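Faculty notes: the Vaughan Chair, at last

After a search long enough that two of the original applicants have since retired, the law school has filled the Vaughan Chair in Property and Trusts. Seren Gwynne takes it up in July, arriving from Reltmont with a new edition of her casebook nearly finished. Readers with long memories will know that "nearly finished" is how she described it at our alumni dinner three years ago.

Gwynne's field is the law of easements, a subject most of us last thought about the night before the exam. She has spent much of her career on shared driveways and the neighbours who fall out over them, and her article on a hedge, a right of way and a very determined retired dentist is still assigned in first year. It runs to 51 pages. The footnotes are the best part, and she has been known to set questions on them.

She will teach Property in the fall term and a seminar on charitable trusts in the winter. The seminar is capped at 10 students, and the waiting list is already longer than the class. Enrolment questions go to the registrar's office, which would like it known that pleading does not move anyone up the list. 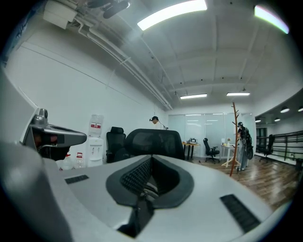
Dougal Kinnear would have preferred a second tax scholar, and says so to anyone standing near the coffee. The school has four people who can explain a resulting trust, in his view, and one who can explain a capital gain — and that one is him. He did vote for the appointment, he adds, and he thinks the driveway work is first-rate.

The chair comes with a modest research fund of $3000 a year, a sum fixed by the original bequest and untouched by inflation or mercy. Gwynne plans to spend the first year's money on copying land registry files, some of which have not been opened since they were tied up with string.

Her inaugural lecture is called "Whose Gravel Is It?" and will be given in the large lecture theatre on 10/09/2026, with sandwiches afterward. Alumni are welcome. Please reply to the events desk by the end of July, and mention any dietary requirements then, as the caterer takes a strict view of late amendments.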